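Against the Refill Shop

Posted 02/09/2023

The new refill shop in Domthorpe has a sign in the window that says it has kept 654 bottles out of the trash. I have walked past that sign most mornings since it went up and I still don't know what it means. Kept out compared to what? If I fill a jar with lentils, I didn't skip a bottle of lentils. Lentils never came in a bottle. They came in a thin bag, and before they reached the bin in the shop they came in a much bigger bag, which went somewhere I wasn't shown.

I should say that I shop there. I like the smell of the place and I like that I can buy two spoonfuls of cumin. My complaint is with the story that gets told over the counter, in which I am a small hero for bringing my own container.

Start with the container. A heavy glass jar takes a good deal more energy to make than a flimsy plastic pouch. It can pay that back if you use it enough times, and how many times is enough depends on who did the math and what they chose to leave out. Used pasta sauce jars are a different matter, and they are what the shop's own leaflet tells you to bring. Then you get inside and there is a whole wall of new ones for sale, with cork lids.

Then there is the trip. The supermarket is where people buy the rest of their food, so the refill shop is an extra stop. In Lagos or in any other big crowded city I suppose you could do it on foot in the gap between two other errands. Domthorpe is spread out. The parking spaces in front of the shop are full on a nice afternoon, and I doubt those cars are carrying more than a few pounds of oats each.

The price bothers me more. Dish soap from the pump costs me more than the same amount in a bottle, and it is thinner, so I use more of it. I asked why and was told I was paying for quality. Maybe so. But if the packaging is such a waste, then leaving it off ought to save somebody some money, and I would like to know who that is. A cousin of mine lives in Tiditz, where a shop of this kind lasted 23 months. She says the regulars were loyal to the end and there were never enough of them, and that the people who most needed cheap rice went on buying it at the discount store in a plastic sack.

That is my real trouble with it. We have taken a problem made by very large companies and handed it to people who have a free morning and a shelf of clean jars. A firm can change the wrapping on a product sold by the million and hardly any customer will notice. I can change my own habits for ten years and the result would fit in my garage. When I bring this up I am told that every little bit helps, and perhaps it does, but some little bits mostly help us feel better — and a person who feels better has one less reason to write an angry letter.

I'd take a deposit law over 1000 refill shops. Put a price on the bottle at the factory, make the seller take it back, and let the rest of us be as lazy as we like. It worked with soda bottles when I was a kid, and none of us had to be good people for it to work. We wanted the nickel.

Meanwhile I'm nearly out of cumin, so I'll be in there again before October, with my sauce jar, getting thanked.
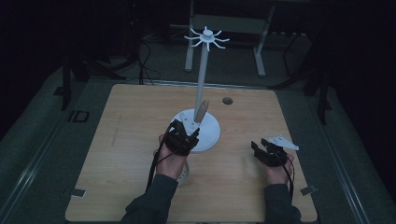

Ateck: You lost me on the deposit law. We have one where I live and the machines at the store are broken half the time, so the bottles pile up in my kitchen and I end up throwing them in the regular bin and losing the money. I agree with you on the soap though. Mine is like water.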